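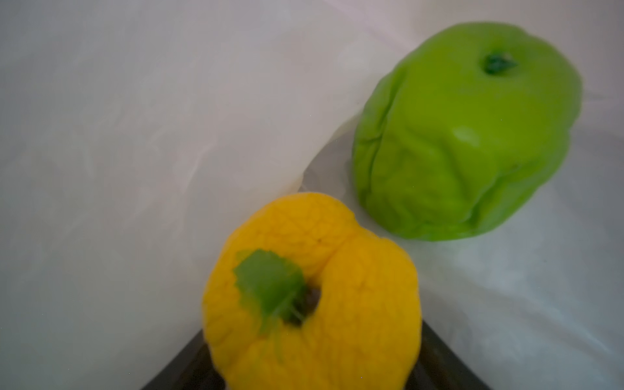 Thursday, August 27, 2026

Quick one tonight, I'm shattered. The arm dropped out again this afternoon, third time since we moved the Promama over to the new Flarnex controller, and this time I was near enough to hear it go. No bang, just a click, then the fingers go slack and the error log fills up with the same line. 3,037 entries by the time I'd got to the stop button. All the same code. We've been on peppers all week and I'd started to blame the yellow one - wrinkly skin, deep crease down the top, that dark hollow next to the green bit which the grasp planner keeps treating as an edge. Not guilty. Same fault with the green one, same fault with nothing in the fingers at all.

So. Force limit. It's meant to sit at 40 and it does, right up until the controller drops its link to the gripper for a moment. When it comes back it loads the factory value. Doesn't warn you. Doesn't ask. Then the next close is much harder than you set, the overload trips and everything lets go.

Which is fine for a pepper. Less fine for a thumb, and I've had mine in there plenty of times clearing the fingers without locking off first. Stupid. Stopped doing that as of today.

Tsutomu Katayama went back through the old logs for me and found the same thing in March, cycle 1,203, on the Onishi cable. We'd put it down to a bad conector and binned it. So that's a perfectly good cable in a skip somewhere.

For now: limit gets re-sent before every close, and if the link drops at all the arm stops dead until somebody walks over and resets it. Slow and anoying but I can live with it. Have written to Flarnex, no reply yet. Corkex have the same controller on their line so I've rung them too, left a message.

More when I've slept. Still need to check if the wrist joint does it as well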